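Wrist camera focus loss

Wrist camera focus loss, also called near-field blur or gap blindness, is a fault in robot arms that use a small camera at the wrist for close guidance. It occurs when the surface being viewed lies outside the range in which the lens can form a sharp image.

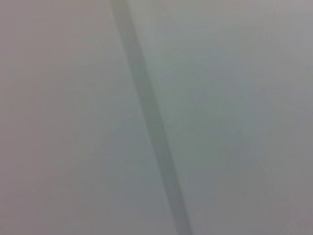
The control software continues to receive pictures at the normal rate, and no hardware error is raised. The position estimate taken from those pictures, however, becomes unreliable. The fault is most often reported in work on pale, flat panels, where there is little surface detail and the joint between two panels may be the only feature available for tracking.

Causes

Most wrist cameras have a fixed lens, set at assembly for a chosen working distance. On the Forura arm, used in panel handling, this distance is 137 mm. Blur appears when the arm is driven closer than the design allows, when the lens ring turns in its thread under vibration, or when the camera bracket bends after a minor impact. Dirt and oil film on the cover glass produce a similar loss of contrast but do not change with distance, and this difference is used to tell the two apart.

Effects

A blurred joint appears wider than it is, and its edges shift with the lighting. Edge-finding software may lock onto one side of the dark band in one reading and the other side in the next. The resulting sideways error is passed to the arm as a correction. If the software averages several readings, the error can stay below the alarm limit while the tool moves steadily off the line.

Blur also hides depth. A shadowed gap and a dark sealing strip can return nearly the same gray values, and a system that relies on brightness alone may treat one as the other.

Tomstead incident

The best documented case took place at the Tomstead panel plant on Dec 10, 2020. A Forura arm following a joint drifted to the right and pressed its tool into the face of the adjoining panel. The force limit stopped the arm at 30 newtons. There were no injuries. The log held 1308 readings from the run, of which the last 400 fell below the sharpness level later adopted by the plant. None had triggered a stop, as the software then in use checked only that a picture had arrived.

The review, led by controls engineer Parvaneh Esfahani, traced the blur to a lens ring that had not been locked after a cover glass change. The maintenance sheet had no entry for the lock screw.

Detection and prevention

The usual safeguard is a sharpness test applied to each picture before it is used for guidance. The Nazari check, named after the software package in which it was introduced, compares the steepest change in brightness across the joint with a stored value. If the result is too low, the arm holds position and requests operator reset. Plain surfaces with no joint in view also fail the test, so the check is normally disabled during long travel moves.

Other measures include a marked target viewed at the start of each shift, thread-locking compound on the lens ring, and a separate distance sensor. Trurnis brackets carry a witness mark across the ring and housing that shows whether either part has turned.

See also

Camera calibration
Force limiting
Seam tracking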